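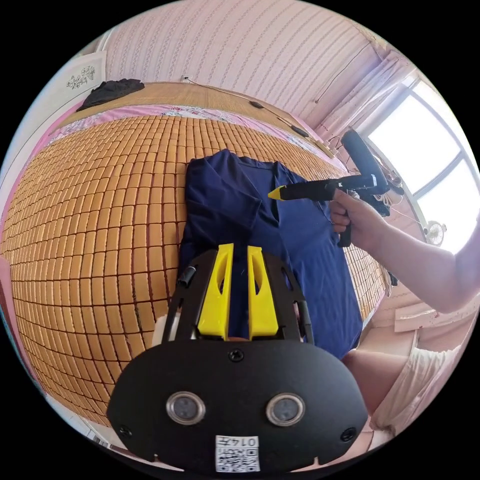 Zukholm Bedroom Clothes Set

README, version 2

Summary

Zukholm is a set of 1305 still pictures of everyday clothes on and near beds, with written labels for each garment and for the bedding under it. It covers shirts, knits, trousers, shorts, socks and outerwear, either laid out, folded, bunched up or hanging over something. The rooms are ordinary lived-in bedrooms and the bedding is whatever was on the bed at the time.

The labels were written for people working on garment recognition, fabric segmentation and household sorting. They may also be of some use to anyone who needs pictures of dark clothes on busy backgrounds, which were hard to find when we started.

Maintainer: Canan Erdem
Label tool: Plisent
Earlier set: Agbeko (clothes in drawers and on shelves, not included in this download)

What is in the download

pictures/ - the stills, grouped by room
labels/ - one text file per picture, same base name as the picture
rooms.txt - a short note on the bed, bedding, walls and light in each room
garments.txt - the garment list, with colour, type and fabric where known
splits/ - train and test lists
changes.txt - what has moved or been relabelled between versions

There are 261 pictures in the test list. The split is by room, so a bed that appears in the test list doesn't turn up in the training list with a different shirt on it. Please keep it that way if you make your own split. Mats and sheets are easy to memorise and scores go up for the wrong reason.

Beds and bedding

Each room note starts with the surface the clothes are on. Four surface labels are used:

sheet - plain or patterned cotton, fitted or flat
quilt - anything padded, including doonas and duvets
mat - summer sleeping mats, woven or tiled
bare - mattress with no cover

Where a mat is laid over a sheet, both are labelled. The sheet gets its own outline even if it only shows as a strip along the front of the bed. Mats made of small tiles are treated as one object. We did try labelling the rows at one stage and gave it up.

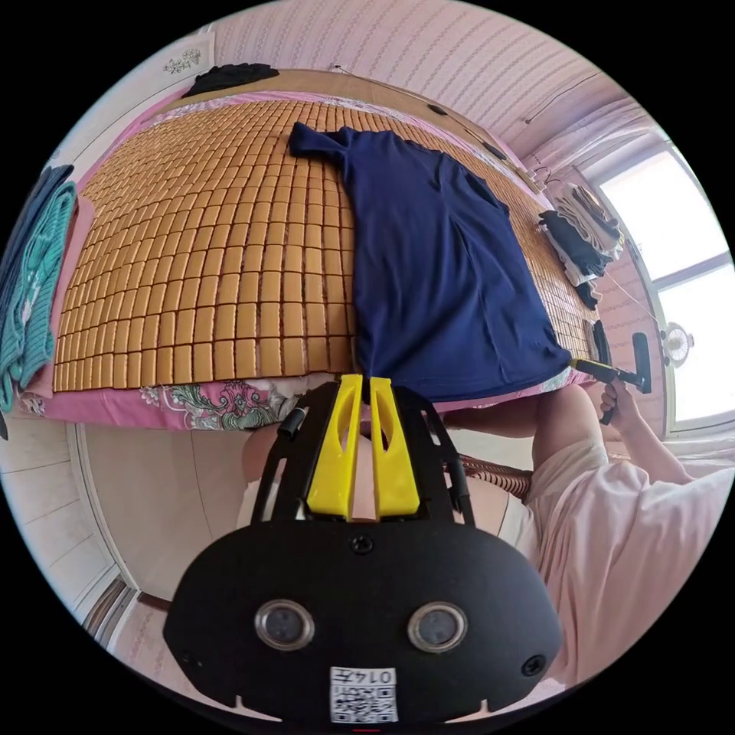

Navy T-shirt on a tan tiled mat, pink floral sheet below. Teal ribbed knit and a dark blue garment over the left side of the bed, folded stack on the right. Labels: mat, sheet, tshirt, knit, garment_other, stack.

Note that the knit and the dark blue piece are outlined separately. Garments that overlap always are, unless they are in a stack. A stack of folded clothes gets one outline and a list of the colours that show, in this case white, grey and black.

Garment states

Every garment has one state from this list:

flat - spread out, both sides of the body open, small wrinkles allowed
part_folded - one or more deliberate folds, shape of the garment still readable
folded - folded to a block
bundled - crumpled or bunched, no clear shape
hanging - on a hanger or hook
draped - over an edge, rail, chair or headboard

A garment can be flat and still reach over the side of the bed a little. Use draped if the larger part of it is off the surface. For a garment bunched up on top of a headboard, the label is bundled and the support field says headboard.

"Folded" was the state the labellers disagreed on most. A T-shirt turned over once looks much the same as one dropped there, and from one still there is often no telling which. If there is any doubt, label what the cloth looks like and leave the rest alone. Don't guess at what was done to it earlier.

Colour names

Colours are ordinary words: white, grey, black, navy, blue, teal, green, red, pink, brown, tan, yellow, mixed. Navy and black are the two to watch. Next to a bright window navy can go nearly black, and under a warm bulb black can look brown. When the same garment shows up in several pictures, the colour is decided once in garments.txt and used in all of them.

Patterned items take the ground colour first, then the pattern - for example "pink, floral". Stripes and checks are noted but stripe width isn't.
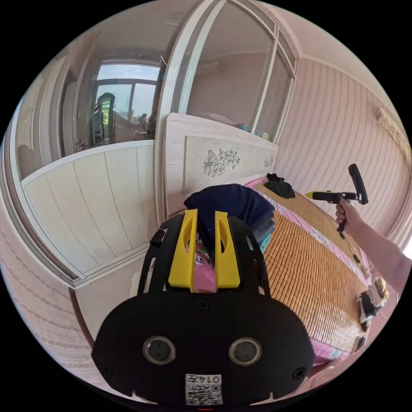 Walls, windows and other things in the room

Furniture and fittings get a box, not an outline. The boxed items are headboard, window, curtain, hanger, lamp, shelf, chair and wall decoration. Wallpaper goes in the room note and has no box.

Headboards are boxed as one piece, decoration included. A drawing or printed pattern on a panel is noted in the text field ("black line drawing, flowers and leaves"). Headboard colour is recorded picture by picture because it shifts a lot with the daylight, and we have left it that way on purpose. If you need one colour per room, take the most common value and check it by eye.

Windows are boxed whether or not the panes are washed out. Reflections of the room in the glass are ignored. Clothes seen only as a reflection are not labelled as clothes.

Cords and cables are not labelled. Small things on sills and headboards go under "small_object" if they are clear enough to box, and are otherwise left out.

People

Hands and arms are labelled person_part, with a side (left or right) when it can be told. Clothes being worn are marked worn=yes and kept out of the garment counts, so a sleeve or a pair of shorts on somebody won't be mixed up with the washing on the bed. Bracelets, watches and rings go in the text field only.
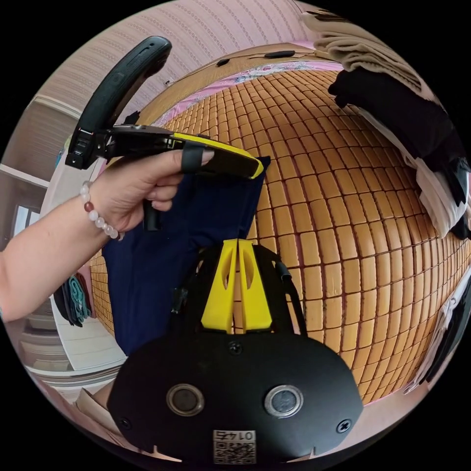
Left forearm, wrist with a beaded bracelet. Labels: person_part, left. Text field: bracelet, round pale beads.

Things held in the hand are noted as held_object with a plain description.

How the labels were made

Each picture was labelled once in Plisent and then checked by a second person. Where the two did not agree, a third pass was done and the label with 2 of 3 votes was kept. Ties on colour went to garments.txt. The outlines were drawn by hand. Thin straps and drawstrings were skipped.

Known problems

Lines that should be straight, such as the rows of a mat or the top of a headboard, often curve towards the borders. The outlines follow the curve as it appears. No corrected copies are supplied.

Pink and tan bedding is over-represented. White sheets are under-represented.

Fabric is blank for a good share of the garments. We only filled it in when the care tag had been read, or when the knit or weave was plain to see.

Some stacks were labelled as single garments in version 1. The ones we found have been fixed. Drornari, which runs a mirror of the files, may still be serving the old labels, so check the first line of changes.txt before you start.

Hangers on a rail in a far corner are hit and miss.

Terms

Free for research and teaching. Please don't try to work out whose rooms these are. If you republish a picture, keep its label file with it.

Corrections

Send corrections to Canan Erdem with the picture's base name and the label you think is wrong. A plain text list is fine. Corrections received by the end of June go into the next version, and later ones wait for the one after.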